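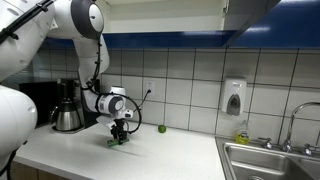
Leonie Rüegg: Have you checked whether the volume slider for notifications is separate from the one for media? Mine were split after the last update and I spent a whole week thinking my reminders had stopped, when they were going off at zero volume in my coat.

Pei-shan Chu
Yes, first thing I did. Media, ringtone, alarm and notification are all up full. For anyone joining now, my reminders app (Vindgate, the free version) stopped making any noise in August. The banner still turns up on the lock screen, the phone buzzes if I'm holding it, but no sound whatsoever. Alarms are fine, calls are fine. I rely on these for tablets and for getting the bins out on a Monday, so a silent banner is no use to me at all!

jirkico_fan
Battery saver. It's always battery saver. Anything under 30 per cent and my phone starts putting apps to sleep. I moved over to Jirkico for exactly this reason and never looked back.

tallpaul74
It isn't always battery saver. If the app was asleep she wouldn't be getting the banner either, or she'd get it late. The banner is arriving, so the app is awake and it's the sound that's missing. Pei-shan, long press on one of the banners when it turns up and see if it says Silent.

Pei-shan Chu
Battery was at 91 per cent when it last happened so I don't think it's that. And I did the long press, it says Default. I also tried changing the tone to a different one, then back again, then a song, then back again. When I pick the tone in settings it plays the preview quite happily, which is what's driving me up the wall.

mossyback
Delete and reinstall. Ten minutes.

Pei-shan Chu
I'd rather not, I've got 200 odd reminders in there and the free version doesn't back up. Some of them are birthdays I would never remember otherwise.

Leonie Rüegg
Please don't reinstall without a backup, I lost three years of shopping lists that way (I know, I know, but I liked them).

Do you have a watch or a speaker paired? Mine sends the sound to whatever is connected, even if it's in another room or switched to mute.

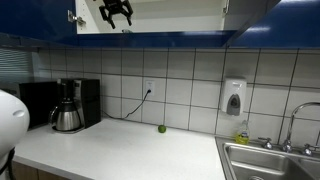

Pei-shan Chu
No watch, but I do have a little Schwaiger speaker that I use for the radio while I'm cooking, and it has been paired with the phone since the summer. I never gave it a thought because it goes off by itself when nothing is playing. I keep it in a cupboard over the worktop, one of those glossy blue ones with the plain white shelf inside, and with the door shut I wouldn't hear a ping from it even if it was trying its best. Going to unpair it tonight and set a test reminder for half past seven.

tallpaul74
Could be. Though if that was it I'd expect her alarms to go the same way.

Leonie Rüegg
No, on mine the alarms come out of the phone AND the speaker, it's only notifications that pick one. Different makes do it differently I think.

jirkico_fan
Still say battery saver. Some phones have a second one hidden under the app's own settings, nothing to do with the percentage.

Pei-shan Chu
Right, half past seven came and it pinged! Proper loud too, I jumped. Then I paired the speaker again to be sure and the next one was silent. So it's definitely the speaker, thank you Leonie. There's a switch under the Bluetooth entry for calls and another for media, and with media off the reminders stay on the phone, but then I can't have the radio on it. Does anyone know a way to keep both?

mossyback
Skindanlow has a setting for it, "always use phone speaker", under sounds. Paid version only when I last looked.

tallpaul74
Don't pay for that, there might be one already in the phone's developer options. What model is it? I'll have a look on mine after tea.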